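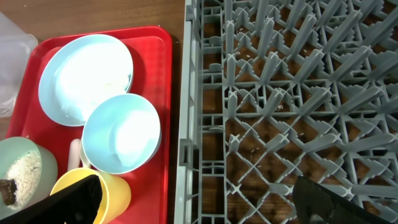 Step 1: Put everything on a tray first

I used to carry dinner dishes to the counter in wobbly stacks, one trip per person, and then stand there wondering where to begin. These days it all goes on a big red tray with a raised rim, and the dish rack sits right next to it. Cups can tip over, bowls can lean on each other, who cares — it's all going to be sorted in a minute anyway.

Mine came from a little kitchen shop called Handemel, back in February, but any tray with an edge will do. You want the edge! Rice gets everywhere, and I'd much rather chase it around a tray than across a wood table.

If your table is wood like mine, wipe up drips as you go. I learned that with my last one (there's still a pale ring where a wet cup sat overnight, and I put a plant on it).

Step 2: Deal with the trash before the dishes

Set a clear plastic bin beside the tray, up near the top left corner if you're right-handed like me. Then go through the tray and pull out anything that isn't a dish. On a normal night that's crumpled tissues and little wrappers, plus whatever got left on the big plate. I like a see-through bin for this because I once threw out a perfectly good teaspoon, and I'm still annoyed about it.

Don't rinse anything yet. Wet tissue sticks to a plate like glue and you'll be picking at it with a fingernail.
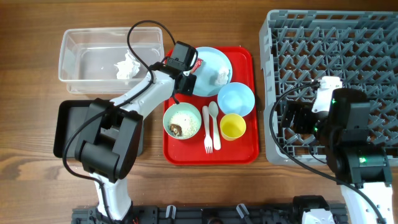

Step 3: Take the empties off

Now lift away the easy stuff. For me that means the big light blue plate, the smaller blue bowl and the yellow cup. They get washed first, while the water is still nice and clean. Cups before plates if there's any grease around.

I leave the bowl with food in it on the tray until the end. Ours is pale green, and it's nearly always the one with the rice and some big brown lump of something that didn't get eaten. Moving it early just spreads the mess — more crumbs, more wiping.

Forks and spoons can stay next to it for now. I lay them flat so they don't go flying when I reach across.

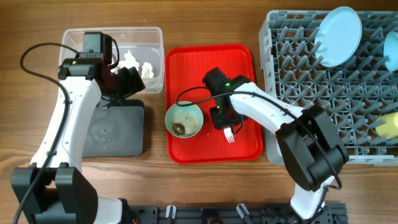
Step 4: Finish the messy bowl and the tray

Scrape the leftovers out with a rubber spatula before you go anywhere near the sink. Then fill the bowl with warm water and give it 9 minutes while you wash the fork and spoon. Dried rice needs the soak. If it's been sitting since lunch, make it 30 and go do something else.

Last of all, shake the crumbs off the tray into the trash, wash it like a giant plate and stand it up behind the rack to drain. I dry the table with an old Lolatano towel that's gone thin in the middle and works better than any of the new ones.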